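Handout 3: Setting up the simulated arm cell and keeping it in order

Read this before your first session on the Uvano workstations. It covers the shelf cell only. The bin cell has its own handout, which comes out in September.

## What the cell consists of

The cell is a simulated Franka Emika arm with a two-fingered gripper, bolted to a fixed base beside a three-level shelving unit. Small objects go on the top shelf. The two lower levels stay clear for the placing exercise. The room around the cell is loaded from the Dradside scene pack, and you should leave it alone. If you move furniture, your collision map no longer matches the one the marking script uses.

Three things are fixed in the scene file and must not be edited:

- the pose of the robot base
- the pose of the shelving unit
- the friction values on the gripper pads

Everything else is yours to change, but write down what you changed in the log.

## Start-up

1. Load the scene and leave the physics paused. Check that the objects are resting on the shelf and have not sunk into it. An object that starts inside another one will be thrown out on the first step.
2. Set the physics rate to 200 steps per second. The default in the Vikesov build is lower and the fingers will chatter on contact.
3. Release the pause and let everything settle. Then send the arm to the ready pose over the shelf, gripper down.
4. Look at the arm from the base side and confirm that the gripper is clear of the upright panel on the top shelf. The panel sits close to the wrist in this pose, so do not trust the joint readings alone. 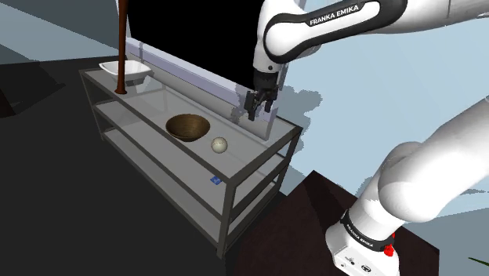
## Checking the wide camera

The wide camera is used for planning and for the log. It should take in the full top shelf from the near end to the far end, together with the gripper. Open the camera view and compare the positions of the bowl, the ball and the white basin with the object list. The list gives positions in the shelf frame, so remember to convert.

The arm will hide part of the shelf in most poses. When it does, the planner keeps the last known position of whatever is hidden. That is fine for the bowl. It is not fine for the ball, which can roll. Before planning a grasp on the ball, move the arm back until the ball is in view, refresh, and then plan.
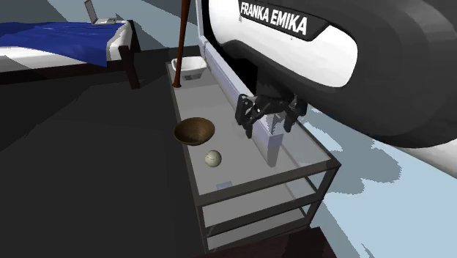 Clearance is the usual cause of a failed plan. The tall box takes up one side of the shelf, and a straight approach from above its back edge will often bring a finger into it. Add a waypoint over the open side of the shelf and come down from there. If the planner still reports a collision, turn on the collision shapes and look at the fingers. Their shapes are a little larger than the visible parts.

## Checking the gripper

Do this at the start of each session and again after any crash of the physics engine.

1. Open the fingers fully and read the width from both finger joints. The two values should agree. If they don't, reset the gripper controller and home it again.
2. Close slowly on nothing. A jump in the reading means that the controller gains have gone back to default. Reload the Ağca gain file.
3. Switch to the gripper camera. Both fingers should be visible, with the gap between them.
4. Bring the ball into view and check it against the finger pads. Use the red seam as a reference for rotation.

The gripper camera moves with the wrist, so what lies behind the ball will change with every pose. Judge alignment by the pads only.
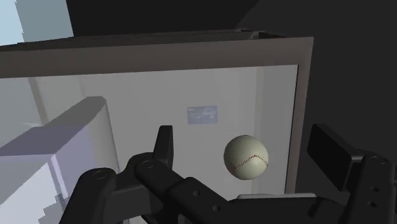 *Figure 3. Gripper camera view: ball between the open fingers, closer to the right one.*

## Known faults

| Sign | Likely cause | What to do |
|---|---|---|
| Arm drifts with no command | Gravity compensation off | Turn it on, return to ready pose |
| Error 173 | Camera stream stopped | Restart the stream, not the scene |
| Error 208 | Joint limit reached | Back off by hand in joint mode |

Save the log before you close the scene. Closing first deletes it.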